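Courses > Social Studies > Student Projects > Gondville Food Market Study

Overview Schedule Reports Staff

Who Shops at the Gondville Market, and Why
Project report by Hayley Fairclough, Ha-neul Cha and Alfie Nuttall
Supervisor: Sudheer Hegde
Handed in 11th May

1. Background

Gondville has had a weekly food market since the mill on Entwistle Road closed. The town has 2,120 residents and one supermarket, on the Fliston side of the river. Our question was whether people use the market for their main shopping or only for extras. The council had no recent figures, so we wrote our own survey.

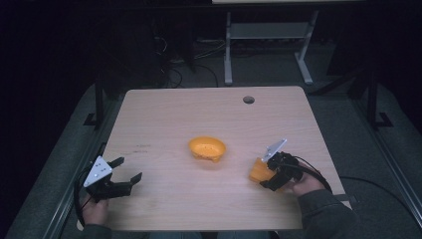

2. Method

We gave out paper forms in February, at the market entrance and at the bus stop across from it. The form had nine questions and took a few minutes to fill in. We got 64 back. Four were missing the page on spending and we left those out of section 3 but kept them for section 4. Alfie also interviewed Wayne Treloar, who has run the vegetable stall for 11 years.

The weather was poor on two of the three mornings, which may have kept older shoppers at home. We did not correct for this.

3. Spending

Most people spent less than $40 per visit. Vegetables and bread came first, then eggs. Very few bought meat, and several wrote that the supermarket was cheaper for it. Mr. Treloar told us his sales drop when the Istaseck bus is not running – he gets a lot of customers from that end of the valley.
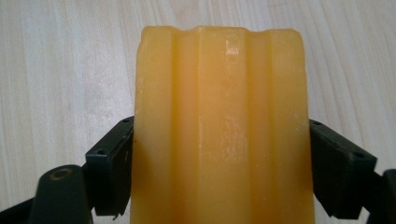

4. Reasons for coming

The most common reason was freshness, followed by meeting people. Price came lower than we expected. We had split the goods into food and non-food, and this caused trouble with the answers on gifts. A ribbed, translucent block the color of honey could be soap or wax or something to eat, going by looks alone, and shoppers put things like that in either column. Next time we would list the goods by stall. Younger people mostly came with a parent, so their answers may repeat what the parent said.

5. Limits

We only asked people who were already at the market or waiting near it. A fair study would also ask at the supermarket. Ha-neul wrote to the manager there but we had no reply before the deadline.

Contact the department office | Back to top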